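Projektbericht
Ordnung auf wechselnd genutzten Tischflächen: Erfassung, Sortierung und Rückführung von Kleinteilen in einem Mehrzweckraum

Vorgelegt von: Nabila Tawfik, Hiu-tung Lu
Abgabe: 17.05.2018

1. Ausgangslage

Mehrzweckräume in Wohnheimen werden in kurzen Abständen für unterschiedliche Tätigkeiten verwendet. Im untersuchten Wohnheim Calteo dient derselbe Raum als Spielzimmer, Bastelraum und Abstellfläche. Nach jeder Nutzung verbleiben Gegenstände auf den Tischen, deren Aufbewahrungsort den nachfolgenden Nutzern nicht bekannt ist. Die Folge ist ein schrittweises Zusammenschieben der Teile an den Rand, bis die Fläche nicht mehr verwendbar ist.

Der vorliegende Bericht untersucht, mit welchem Aufwand sich ein solcher Tisch in einen definierten Ausgangszustand zurückversetzen lässt und welche Ordnungsregeln dafür geeignet sind. Das Projekt lief unter dem Namen Fludoditz und wurde im Rahmen der Lehrveranstaltung Haushalts- und Arbeitsorganisation durchgeführt.

2. Zielsetzung

Zu klären waren zwei Fragen. Erstens: Welche Kategorien von Gegenständen fallen auf einer gemeinsam genutzten Tischfläche an, und wie lassen sie sich ohne Vorkenntnisse zuordnen? Zweitens: Verkürzt eine feste Reihenfolge beim Abräumen die Bearbeitungszeit gegenüber dem freien Vorgehen?

Nicht untersucht wurden die Reinigung des Fußbodens, die Schrankinhalte sowie Gegenstände, die größer als die Tischfläche sind. Die Akzeptanz der Regeln bei den Bewohnern wurde nur am Rande erfasst.

3. Begriffe

Als Ausgangszustand gilt eine Tischfläche, auf der ausschließlich die Tischdecke liegt. Als Fremdteil gilt jeder Gegenstand, der bei Beginn eines Durchgangs auf der Decke liegt oder steht. Ein Durchgang umfasst das Erfassen, Abräumen und Einlagern sämtlicher Fremdteile sowie das abschließende Glattziehen der Decke. Eine Fehlablage liegt vor, wenn ein Fremdteil in einem Behälter landet, der für seine Kategorie nicht vorgesehen ist. Die Korrektur einer Fehlablage wird der Bearbeitungszeit des laufenden Durchgangs zugerechnet, sofern sie vor dessen Ende bemerkt wird.

4. Material und Methode

4.1 Erhebung

Die Erhebung erstreckte sich über 24 Durchgänge. Jeder Durchgang wurde von einer Person allein ausgeführt, während die zweite Person die Zeit nahm und die Teile in eine Liste eintrug. Insgesamt wurden 363 Fremdteile erfasst. Mehrteilige Gegenstände, die fest verbunden sind, zählten als ein Teil. Spielsteine wurden einzeln eingetragen, auch wenn sie zum selben Satz gehören.

Die ersten Durchgänge im März dienten der Erprobung des Erfassungsbogens. Da sich die Spalteneinteilung dabei noch änderte, sind diese Probedurchgänge in den genannten Zahlen nicht enthalten.

4.2 Kategorien

Aus den Einträgen wurden sieben Kategorien gebildet:

K1 Körperpflege (Tuben, Bürsten, Cremes)
K2 Reinigungsmittel und Sprühflaschen
K3 Spielsteine, Würfel, Karten
K4 Schreib- und Zeichenbedarf
K5 Kleinverpackungen und Schachteln
K6 Einwegteile (Halme, Stäbchen, Servietten)
K7 nicht zuordenbar

Die Kategorie K7 war zunächst nicht vorgesehen. Sie wurde ergänzt, nachdem beide Verfasserinnen bei denselben Teilen zu unterschiedlichen Zuordnungen gelangt waren. Eine Zwangszuordnung hätte die Zahl der Fehlablagen künstlich erhöht.

4.3 Behälter

Verwendet wurden vier Kunststoffbehälter der Reihe Trarex mit Deckel. K1 und K2 erhielten je einen eigenen Behälter, K3 einen weiteren. K4 und K5 teilten sich den vierten. Teile der Kategorie K6 wurden entsorgt, Teile der Kategorie K7 kamen in eine offene Schale am Eingang. Die Beschriftung erfolgte auf der Stirnseite, in Großbuchstaben und ohne Abkürzungen. Eine Beschriftung auf dem Deckel wurde verworfen, weil die Behälter im Regal übereinander stehen.

4.4 Verfahren

Verglichen wurden drei Vorgehensweisen:

Verfahren A – freies Abräumen ohne Vorgabe.
Verfahren B – Abräumen nach Lage, von der hinteren zur vorderen Tischkante.
Verfahren C – Abräumen nach Kategorie, beginnend mit K2.

Der Beginn mit K2 im Verfahren C ist sicherheitstechnisch begründet. Sprühflaschen werden vor allen anderen Teilen geprüft und aufrecht in den Behälter gestellt. Der Sprühkopf wird dabei, soweit die Bauart dies zulässt, in die Sperrstellung gedreht.

5. Durchführung

Vor jedem Durchgang wurde der Bestand schriftlich aufgenommen, ohne ein Teil zu bewegen. Danach wurde das Verfahren ausgelost. Die Zeitnahme begann mit dem ersten Griff und endete, sobald die Decke glatt lag und alle Deckel geschlossen waren.

Die Tischdecke erwies sich als eigene Einflussgröße. Auf einem kleinteiligen Karomuster in Gelb und Weiß sind helle, flache Teile schlechter zu erkennen als auf einer einfarbigen Unterlage. Das betrifft vor allem weiße Schachteln und durchscheinende Halme. Zusätzlich können Falten schmale Gegenstände verdecken. In den Bogen wurde daher eine Spalte »beim ersten Erfassen übersehen« aufgenommen. 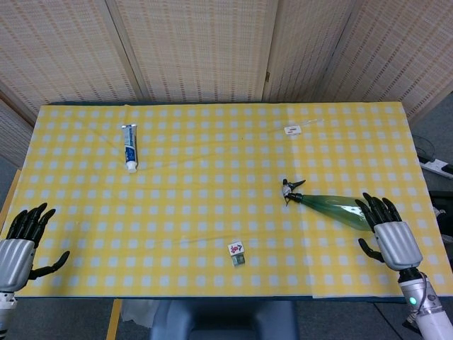 Zwischen den Kategorien bestanden deutliche Unterschiede in der Handhabung. Eine Zahnpastatube lässt sich mit einem Griff aufnehmen und eindeutig K1 zuordnen. Eine liegende Sprühflasche verlangt zwei Schritte: aufrichten, dann umsetzen. Mahjongsteine sind wegen der bedruckten Vorderseite leicht zu bestimmen, wurden beim Abräumen nach Lage aber häufiger umgestoßen als andere Teile, wenn sie hochkant nahe der vorderen Kante standen. Kleine weiße Quader führten mehrfach zu Rückfragen, weil sie je nach Blickwinkel als Schachtel (K5) oder als Radiergummi (K4) gelten konnten. Für die Einlagerung blieb dies folgenlos, da beide Kategorien denselben Behälter nutzen.

Ein Raumteiler mit beigefarbener, gewebter Bespannung begrenzt den Arbeitsplatz nach hinten. Er wurde während der Erhebung nicht verstellt. Für die Messung war er insofern von Vorteil, als die hintere Tischkante damit als feste Bezugslinie für Verfahren B genutzt werden konnte. Nachteilig ist der eingeschränkte Zugang: Teile nahe der hinteren Kante mussten stets von vorn über die übrigen Gegenstände hinweg gegriffen werden.

6. Ergebnisse

Verfahren C erzielte die geringste Zahl an Fehlablagen, Verfahren B die kürzeste Bearbeitungszeit. Verfahren A lag in beiden Größen hinter den anderen und wies die stärkste Streuung auf. Der Zeitvorteil von B gegenüber C nahm mit steigender Teilezahl ab. Bei stark belegten Tischen wurde er durch Korrekturen weitgehend aufgebraucht.

Übersehene Teile traten bei allen Verfahren auf, überwiegend in K5 und K6. Sie wurden in der Regel erst beim Glattziehen der Decke bemerkt. Das Glattziehen erfüllt damit eine Kontrollfunktion und sollte auch dann nicht entfallen, wenn die Decke bereits ordentlich liegt.

Für K7 zeigte sich ein Rückgang im Verlauf der Erhebung. Dieser ist vermutlich auf die Einübung der Verfasserinnen zurückzuführen und darf nicht als Wirkung der Kategorien gewertet werden.

7. Diskussion

Die Aussagekraft ist durch die geringe Personenzahl begrenzt. Beide Verfasserinnen kannten die Kategorien, da sie sie selbst gebildet hatten. Ein Vergleich mit ungeübten Personen steht aus. Auch wurde die Belegung der Tische nicht gesteuert, sodass die Durchgänge unterschiedlich schwierig ausfielen – das Losverfahren gleicht diesen Effekt nur teilweise aus.

Griffiths, der das Projekt seitens der Lehrveranstaltung betreute, regte an, die Decke gegen eine einfarbige zu tauschen. Der Vorschlag wurde nicht umgesetzt, weil die Hausleitung die vorhandene Ausstattung beibehalten wollte. Eine dunkle Unterlage könnte das Erkennen heller Teile erleichtern, würde aber voraussichtlich bei dunklen Stiften und Sprühköpfen zum umgekehrten Problem führen.

8. Empfehlung für den Betrieb

Für den laufenden Betrieb wird eine Mischform vorgeschlagen. Zuerst werden Reinigungsmittel entfernt, anschließend wird von hinten nach vorn abgeräumt. Stehende Spielsteine an der vorderen Kante werden vorher flach gelegt. Die Schale für K7 wird wöchentlich geleert; nicht abgeholte Teile gehen an die Hausleitung.

Die Beschriftung der Behälter bleibt bestehen. Eine Kurzfassung der Kategorien auf einer DIN-A5-Karte wurde am Regal angebracht. Der Erfassungsbogen liegt dem Bericht als Anlage 1 bei, die Teileliste als Anlage 2.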